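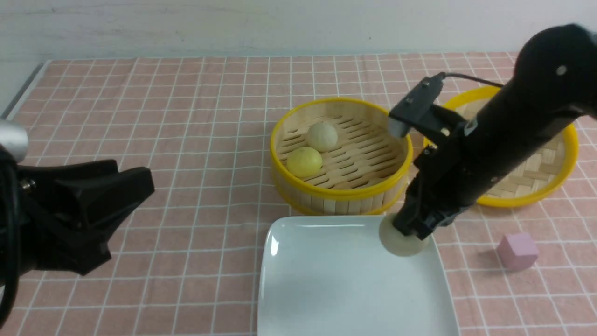 *Slide 1. Steamer basket to plate, right arm carrying.*

Speaker notes, Skistcombe catering equipment day, 13 April 2024

Slot is 20 minutes with questions. Leave this slide up while people sit down.

**Opening**

- Say who we are: Rernen, a small reseller. We sell and support the Niretti two-arm kit. We don't build it.
- Ask for hands: who runs a kitchen, who buys for one, who is just curious. If it's mostly buyers, shorten the setup part and go to prices.

**The job on the slide**

- One bun is in the gripper, just over the corner of the plate. Two more are still in the near basket, touching each other.
- Point at those two. Touching items are the hard case for any picker. Buns are soft, so the fingers have to close enough to lift and no further.
- Mention the basket rim. The arm has to come in over it and back out again with the bun. People forget this when they plan a layout.
- The left gripper is open. Both arms come in the price, and you can set up a job for one or for the pair.

**What's in the kit**

- 2 arms, 2 grippers, the controller, table clamps and a spare set of fingers.
- Software licence for the first year. After that it's paid yearly – say so now, it always comes up.
- Not included: table, guarding, food-safe finger covers. We can quote for the covers.

**Setting up a new job**

- You guide the arms through the task by hand and the controller records it. Niretti suggest 100 recordings for a new item. We had usable results on buns with fewer, but quote the 100.
- Changing the plate is a small job. Changing the basket means recording again.

**Where it falls short**

- Slow. A person with tongs will beat it easily. Don't dodge this.
- Steam on a camera lens is a problem we haven't solved. Our demos use cooled buns.
- Very sticky dough can stay on the fingers. Wiping them is a manual job.

**McGrath comparison**

- Someone will ask. The McGrath unit is a single arm, cheaper, and better with rigid packs. For trays and tubs we'd point people there.

**Prices and trial**

- Hand out the sheet, don't read it aloud. 32 copies in the blue folder.
- Trial hire is by the month and comes off the price if they buy. Next free kit is November.

**Questions**

- If asked about cleaning: arms are wipe-down only, no hoses.
- If asked about insurance, take a card and reply by email.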